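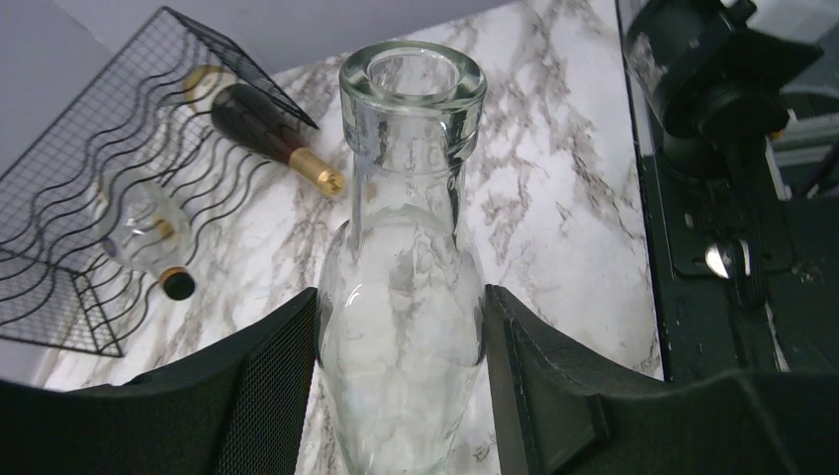
Kitchen diary - August

Friday, after supper

The bottle is still on the counter. Lamduan says it's a vase. I say anything with a neck that long and a belly that wide was made to be poured from, and she says I have never bought flowers in my life so what would I know. Fair. But a vase ought to hold more than one stem, and I can't see more than one going down that neck without a fight.

She got it from the secondhand place on Fashola Street for 11 dollars. The man told her it was old. They always tell her that. I asked how old and she said he didn't say, just old. The rim is thick and has a gray-green look at the edges, and she takes that as proof. I take it as glass. Thick glass goes greenish, you can see it in any window pane if you look at it from the side. I held off saying so until dessert, then said it.

What bothers me more is cleaning it. No brush we own will turn the corner at the shoulders. Chaiwat came by at 2 with advice, as he does, and swore by dry rice and vinegar, shaken hard. His aunt did it, his mother did it. I asked what the rice does once it's in there and how he planned on getting it all back out, and he said it pours. I have met wet rice. It does not pour. We haven't tried it yet and I'm in no hurry.

Lamduan likes it where it is because the lines in the marble go wobbly through the body of it. I'll give her that one. I stood there longer than I meant to this morning, moving my head side to side while the coffee went cold. It's the first thing those veins have been good for. I was against the marble pattern from the start, I wanted plain, and I still can't tell a crumb from a speck until I've wiped at it twice.

She wants to keep olive oil in it now, with a sprig of something. There's no stopper, so that's dust and fruit flies by the end of the week. She says a cork. I said find me a cork that size. She wrote it on the list, under dish soap and the 15 watt bulb for the oven, in capitals.

If it's oil, I want it off the counter and up on the shelf by the stove. If it's flowers, she can have the counter. I told her to pick one by Sunday. She said Sunday was fine and then moved the toaster over to give it more room.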